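Speaker notes: choosing and caring for resin floors
Bralico spring dealer meeting, Pralville

Slide 1. Opening
Thank the Pralville branch for the room. Talk runs 40 minutes, questions after. Phones off.

Slide 2. What we sell
Two product lines. Tandum is the thin coat, for shops and offices. Huanca is the thick one, for kitchens, loading areas and plant rooms. Ask who has laid both. 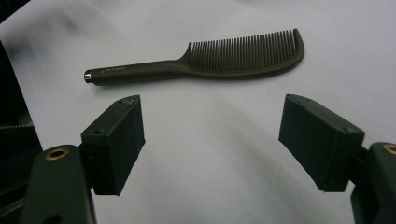 Slide 3. Getting the slab ready
Most callbacks start here. Grind first, then vacuum twice. Fill cracks before primer. Check moisture in at least 6 spots, including the corners. Do not take the builder's word for the age of the slab.

Slide 4. Mixing and laying
Mix full kits only. Keep the room at 60 degrees or warmer overnight. Work toward the door. Scrape the edges along the wall while the resin is still soft.

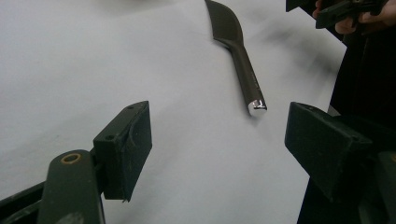
Slide 5. Handing over
Light foot traffic after 8 hours, carts later. Leave the care sheet with the person who runs the cleaning crew. No wax on Tandum. Mention the new gray samples on the back table.

Slide 6. Questions
Price list questions go to the order desk.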